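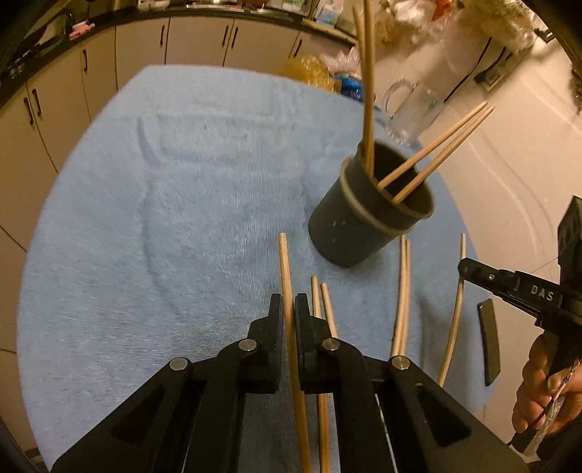

3.2 Ticket pricing and attendance

Gate records came from the club office at Cirnthorpe, one season only, home matches. Ground holds 1478 seated. Standing areas left out, the counts there are not reliable. Prices were set in July before the season began and didnt change after that, except for the two cup ties.

Adult seats ran from $12 behind the goals to $75 in the centre stand. We sorted seats into four price bands (Figure 2). Cheapest band sold out first at most matches. Dearest band sold mainly to members, who renew early and whose price per game is lower than the one printed, so the band looks fuller than walk-up demand would suggest. Corrected for this where the member file allowed it.

Figure 2. Share of seats sold by price band, league matches only. Cup ties excluded.

Weather matters more than we thought. Rain on the morning of a match cut walk-up sales in every band, the goal end worst. Opponent mattered less, apart from the Zatex derby. A 20 per cent family discount was tried late in the season; too few matches to say much and school holidays fell in the same weeks. We treat it as a seperate case in 3.4.

Resale not covered. Some seats counted as sold were surely empty on the day.

Print this page | E-mail this section

Related items
Season passes and renewal at the Hubmann ground
Clavex league: travel costs for away supporters
Parking, transit and late arrivals

This site uses cookies. By continuing to browse you agree to their use.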